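Why I would pay for the boring kit

Skateo now sells its hand-held gripper kit in two versions, and in our group we argued for most of April about which one to buy. I was for the plain one. I want to explain my opinion, even if Desmond Okafor still thinks I am wrong.

The kit is a pair of grippers that a person holds, one in each hand, and uses to do normal housework so that a robot can learn from the recordings. The plain version costs 789 dollars and has cables. The other one is wireless and costs a good deal more. Desmond says that a cable changes how a person moves, and he has a point. In my first hour I was thinking about my wrists all the time.

But a cable does not need to be charged. We had the wireless pair on loan for 19 days, and on 3 of them we lost the morning to batteries. With cables you sit down and you begin.

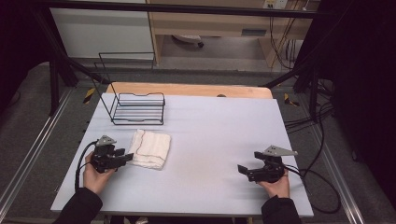
What I care about more is the kind of task. The sellers like to show big things, a whole kitchen cleaned from start to end. I believe a dish rack and a folded towel are enough for many weeks of work. Cloth is difficult. It never lies the same way twice, and the fingers of the gripper must come in low or they push it away. Rocío Barajas did 100 towel recordings with the plain kit, and she says that only the later ones are good enough to keep.

This is my real complaint to Skateo. The manual gives eleven pages to mounting and software and half a page to the person who holds the grippers. How long should one work before a rest? How hard should one squeeze? We had to find our own answers, and my thumbs paid for it.

I would still buy the plain kit again. With the money we saved, I would ask for a second pair, so Desmond and I do not have to share.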